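Pliker mobile app: progress report to Seminport, second reporting period
April
Prepared by Amirul Ong, technical lead

We use cookies to keep you signed in and to count page visits. Accept / Manage settings

1. Status

Work on the clip trimming and export features is on schedule. The on-device stabilizer is in the beta build and has replaced the server version for all test accounts. Audio sync on long clips is behind schedule and is covered in section 4.

2. Stabilizer

The first version sent each clip to a server, processed it there and returned the result. Testers on slow connections gave up before the clip came back. The new version runs on the phone. It estimates camera movement from background points, smooths the path and crops to the largest area that stays filled. When too few background points are found, the clip is left as recorded and the user sees a short notice.

Mawar Krishnan ran the regression set against both versions. The set now holds 1258 clips, of which 688 are new in this period. Most of the new clips were shot indoors, where the earlier set was thin. Results match the server version on outdoor clips. On indoor clips with a subject close to the lens, the phone version still crops too tightly, and a fix is in review.
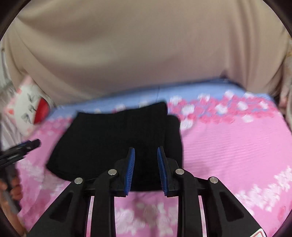 The crop fix limits how far the window can shrink between one key point and the next. It adds a small delay to processing, which we consider acceptable on current phones. On older models the delay is noticeable, and Hakim Entili is testing a lower-resolution pass for those.

3. Export

Users can now save a clip as a looping GIF or as a video file. GIF export uses a fixed palette per clip – a palette per frame gave better color but made files too large to send by message. Shared links open in a browser without the app installed.

4. Open problems

Audio drifts on clips with a variable frame rate. The cause is known: the export step assumes even spacing between frames. Sepehr Taheri is rewriting it to use recorded timestamps. This work was planned for the current period and will move to the next one.

The Vundel upload library has changed its license terms. We are staying on the previous release until Seminport's legal contact replies.

5. Spending and next period

Spending is within the approved budget. We request no new funds, but ask to move the unused server allowance to device testing. Renata Troncoso has the revised budget sheet.

Planned for the next period: timestamp-based export, the low-resolution pass and a wider beta.

Related items
Pliker: first progress report
Beta tester guide
Notes on GIF palette size
Pimentel test device list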